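本网站使用 Cookie 以改善浏览体验。继续浏览即表示您同意我们的 Cookie 政策。[接受] [设置]

讲稿备注:夹爪空抓误判与仿真回归
主讲:Deming Dai
分享 3 评论 2

开场不放公司介绍,直接进入故障。听众多数做过抓取,术语不必展开。

现象。Zitau 工位的双指夹爪在台面上取小件,闭合后控制器报告“已夹持”,机械臂随即抬升并转向料盒,指间没有工件。下游的 Madell 放置程序不做二次确认,照常执行松爪,计数加一。缺件在包装端称重时才被发现。

日志。回归集共 3551 次抓取,误判“已夹持”252 次。这里停一下,让听众看清两个数。强调这 252 次全部没有触发报警,从控制器的角度看,每一次都是正常循环。

判据。原来的夹持判据有两项:电机电流超过阈值,指间距停止变化。两项同时成立即置位。问题在于指尖擦到台面时,摩擦同样使电流上升、手指停住,两项都满足。判据只能说明手指受阻,不能说明受阻的原因。讲到这里先不要给结论,先讲下探高度。

下探高度由视觉估计的台面平面推算。Bhatia 标定板更换后,外参没有重新写入,高度沿接近方向存在偏差。偏差小的时候指尖悬在台面上方,偏差大的时候指尖压住台面。两种情况都会漏抓,但只有后一种产生误判。现场最初只查视觉,漏掉了判据本身的问题。

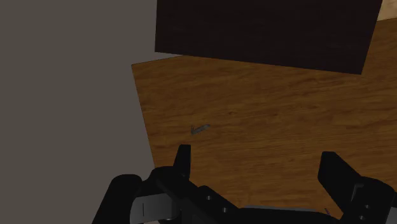

仿真回归由 Hemant Dwivedi 搭建,目的是把高度偏差和感知偏差分开注入。真机上两者同时存在,无法单独复现。讲感知偏差时结合腕部视角:两指张开,灰色小件在木面偏左的位置,亮度与木纹接近,按灰度阈值分割容易丢失轮廓;木面上还有一处深色的节疤状斑点,可作为误检候选提一句。小件一端带有向上的细短突起,外形近似钩状,用外接矩形求中心会偏离主体轴线。说明分割改用深度与颜色联合输入,不展开网络结构。

注入结果分两段讲。只注入感知偏差时,手指多数闭合到行程末端,原判据能够正确报空。只注入高度偏差时,误判重新出现,电流曲线与现场日志形状一致。两段对比后再给结论:误判由高度偏差触发,由判据放行。感知偏差增加漏抓,对误判贡献很小。

安全部分单独讲,不要与产量损失混在一起。指尖压台面时,臂端仍在执行位置控制,接触力持续上升,直到关节力矩保护动作。保护阈值按满载搬运设置,对轻型指尖过高。Gurkatden 测试台上有一副指尖因此弯曲,更换后指间零位没有重标,又引出一轮新的误判。复位流程中增加零位检查,检查未通过时禁止自动模式。

修改项,按实施顺序口述:

1. 闭合后的指间距与工件宽度范围比较,超出范围判为空抓。
2. 接近段末端切换为力限控制,触台即停,回退后再闭合。
3. 抬升后保持静止,重读指间距和电流,任一项变化超限则停机。
4. 标定板编号写入外参文件,编号不一致时拒绝加载。

第 3 项会增加节拍。若有人问到,回答:复核只在抬升后的首个路径点进行,节拍增量由现场自行评估,不在会上报数。

未解决的问题。工件宽度接近指间零位误差时,第 1 项失去区分能力,只能依赖第 3 项。薄片类工件目前不在放行清单内。仿真中的摩擦系数取单一值,木质台面顺纹与横纹方向的差异没有建模,触台电流的幅值不可直接用于整定真机阈值。

提问环节可能有人要求公开日志。答复口径:字段说明可以提供,原始数据需要工位负责人批准。

订阅技术简报,获取后续讲稿更新。[输入邮箱] [订阅]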